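Search this site Search Go

Suturing practice: gallery
3 min read

The suturing bench at the Mutiso skills room is open to second-year trainees from April. Work on it is done on moist red tissue, with instruments a few millimeters across at the tip, and the aim is a short wound closed with separate knots. Rehema Nzioka teaches the course and wrote most of the notes on this page.

Trainees are asked to look through the gallery before their first session and to read the handout on needle angles. The handout is called Gremlow and is kept in the blue binder by the door.

Two instruments and a curved needle. The open jaws on the right are above the tissue, and the needle stands almost upright with its lower part in the red surface. A fine pale gray thread trails across.

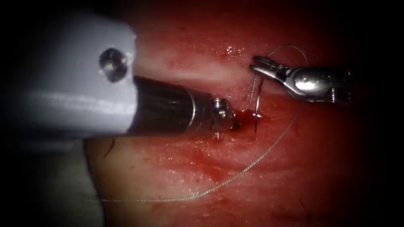
Last changed: 17th September

A needle should go in square to the surface and follow its own curve. Most torn bites come from pushing it straight. If the needle tilts, let go and take hold again — a new grip costs a few seconds and a bad bite costs the stitch. Hold it by the body and keep the jaws away from the point.

Interrupted stitches are tied and trimmed one at a time. If one fails, the others still hold, so this is the first pattern taught here. Trainees tie 23 of them on the pad before they move to tissue.

Two stitches in dark thread, each with its knot over a short horizontal incision. The part of the wound to the right of them is still to be closed.
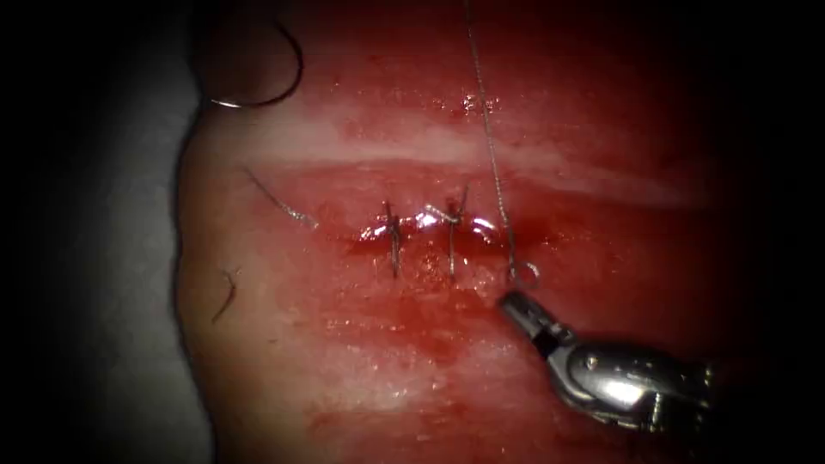
Spacing is judged by eye at first. Rehema asks for the same gap between stitches as between the stitch and the wound edge, and she checks it with a ruler at the end of session seven. Edges should meet without bunching. Pull until they touch, then stop — extra tension cuts into the tissue and makes the next bite harder to place.

Trim the tails short, but leave enough to find the knot again. Used needles go in the yellow tub before you leave the bench.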